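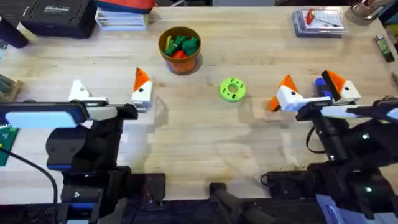 New Book on the Brinmont Knitwear Archive

Brinmont: Forty Seasons of Knitwear, by Chiyo Onishi, comes out in June from Marar Press. It is the first full-length book on the label, and it covers the years from the first sweater collection to the closing of the Plostton mill.

Onishi worked at Brinmont as a pattern maker before she began writing about clothes. She started the book after the company's records were moved out of storage and opened to researchers. The archive holds 2,083 garments, along with order books, yarn cards, fitting notes and a large amount of correspondence with stores. Most of it had never been sorted. Her opening chapter explains how the collection was put in order and why some seasons are much better documented than others. Three early collections survive only as swatches and a handful of letters.

The book runs to 416 pages and is divided into 9 chapters. The early ones follow the business more or less by date. The later ones each take up one kind of garment: the cardigan coat, the knitted suit, the evening sweater, and the plain crewneck that paid for everything else. The crewneck chapter is the longest. Onishi traces the changes in its neckline, shoulder and rib over the years and prints the measurements side by side, so readers can see how the fit got looser and then came back in.

There is a good deal about how the clothes were made. Brinmont shaped its sweater pieces on the machine and joined them by linking, which took longer than cutting them from knitted cloth and sewing them up. Onishi describes the steps clearly and includes 24 charts redrawn from the original pattern sheets. Home knitters should know that these are not full patterns. They give stitch and row counts for one size only, and the yarns named on the cards are no longer sold.

A chapter on color deals with the Wunen dye house, which supplied the label for most of its life. The lab notes are quoted at length. One gray took two winters to get right and was dropped from the line after a single season. The same chapter has the best color plates in the book, with the yarn cards shown at actual size.

The closing years are handled more briefly. Onishi quotes from buyers' letters asking for lighter weights and lower prices, and from the replies, which grew shorter as time went on. She does not spend much time on who was at fault. Readers who want the financial side of the story may find this part thin, though the notes at the back list the account books and say where they are kept.

The hardcover includes a glossary, a list of labels for dating vintage pieces, and an index. The label list will be useful to collectors, as the woven neck label changed several times and sellers often get the dates wrong. A paperback is planned but has not been scheduled.

Members can reserve a copy at the reduced price by replying to this newsletter before the end of the month. Please include your mailing address and say whether you would like the copy signed.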